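Re: [burnora-users] More stacking demos for the shared set

> We're at 289 episodes on the bowls and cups task and would like to get
> up to 2000 before the December freeze. If every site can put in two
> sessions a week we should make it. More data is the surest way to fix
> the placing errors people have been reporting with Luo.

Is it, though? I've gone through our share of the 289 and I don't believe another pile of the same will fix anything. Our operators have all learned the same tidy habits. They go for the big bowls first, approach from straight above and let go in the middle. Luo copies that nicely and then falls over when a bowl is near the corner.
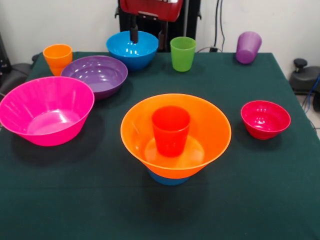
Photo: Cidis bench, fixed camera

The red cup is standing in the orange bowl, which is on top of a blue one, and the arm is over the other blue bowl further back. Fine. But what is the instruction text for this episode? Ours just say "stack the blue bowl", and there are two blue bowls on the table. I can't tell from the label which one was meant, and I doubt the model can either.

Then there's the cloth. Same dark green, same white wall behind. Has anyone tried the checkpoint on a bare table? The Stukereo comparison that was posted here used the training bench, so it tells me very little.

Before we sign up for two sessions a week I'd like to see:

- the failures split by where the object started
- labels that say which bowl when colours repeat
- 5 episodes per site on a different surface, kept out of training

If the numbers still say "more of the same" after that, we'll do our share.

Cidis bench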